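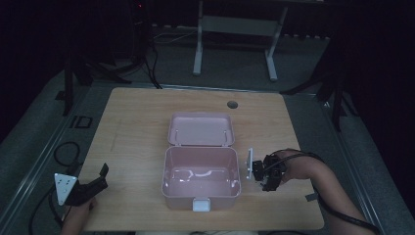
Dondcombe Library Writers' Club

The Lending Drawer

by Kazuhiro Hoshino

So my aunt left me her shop, and I have to tell you up front that I did not want it. It was a button shop. I mean it sold buttons, and thread if you asked nicely, and in the window there was a stuffed heron that wasn't for sale (people asked about the heron more than they asked about the buttons). It was on Phelan Street in Drisstead, between a place that fixed clocks and a place that used to fix clocks until the two brothers fell out.

I took the bus up in June with one suitcase and a plan. Sell the stock, sell the building, be home for my birthday. Great plan! I still think it was a great plan.

The first morning I hadn't even found the light switch when a woman in a raincoat came in and put a single brown button on the counter.

"I'm bringing this back," she said.

I told her I couldn't do refunds, I didn't know how to open the register, and also my aunt was dead, which came out worse than I meant it to.

"I know she is, honey, I did the sandwiches," she said. "It's not a refund. I borrowed it."

Well, I wrote down her name because I couldn't think what else to do, and she watched me write it and said no, no, in the book. And she reached past me, like she'd done it a hundred times, and pulled a long green ledger out from under the counter.

I'm not going to pretend I understood it right away. It had names down the left side and dates down the right, and in between, in my aunt's terrible handwriting, there were things like "big horn toggle, for the interview" and "pearl, two holes, for asking Denise." People had been borrowing buttons. For years! They'd come in, take one out of the bottom drawer, sew it on or carry it in a pocket or whatever it is you do, and bring it back when the thing they needed it for was over.

"Did it work?" I asked the raincoat woman. I was mostly joking.

"I got across the Uvlow bridge," she said. "I haven't been across since the flood. I had lunch on the other side and came home." Then she bought some thread, I think to be polite, and left.

I shut the shop and sat on the floor with the ledger for the rest of the day. I skipped lunch, and I never skip lunch. I read all of it, the interviews and the weddings and the driving tests (so many driving tests, the roads up there are awful), and one that only said "anchor button, for telling them no." Most had a little check mark next to them. Some didn't, and I guess those people are still out there with the button in a coat somewhere, working up to it.

And then I got to my own name.

It was from the year I turned 23. I'd come up to visit for one weekend, and I remember it rained and we played cards, and I remember I had the letter from the school in my bag the whole time and didn't tell her about it. I was going to turn it down. I'd already worked out how I'd say it. She put me on the bus that Sunday and buttoned my coat for me, all the way up, like I was six, and I was so embarrassed because the driver was watching.

The line in the ledger said "blue glass, top of coat, for whatever it is." There was no check mark.

I still had the coat! I'd brought it with me, in June, like an idiot, because she always told me Drisstead was cold. I got it out of the suitcase and there it was at the collar, blue glass, sewn on with green thread, and the rest of the buttons were plain black. I'd worn that coat for years. I wore it to the school, the first day, with my hands shaking so hard I dropped my keys down a drain. I had never once looked at the top button.

I got the scissors from the counter and then I put them down again. Then I picked them up, and I cut it off and put it in the bottom drawer with the others, and I wrote the date in the book and made the check mark. It took me two tries because the pen was dry.

The real estate man from Dondcombe came by the next day with his folder. He was nice about it. He walked around and knocked on the walls and told me what he thought he could get, and I said uh huh, uh huh, and the whole time there was a boy outside the window with a bike, pretending to look at the heron.

"Can you give me a minute?" I said, and I went and opened the door.

The boy asked if this was still the place with the drawer.

"What's it for?" I said.

He thought about it and said he'd rather not say, and I told him that was fine, and I went to get the book.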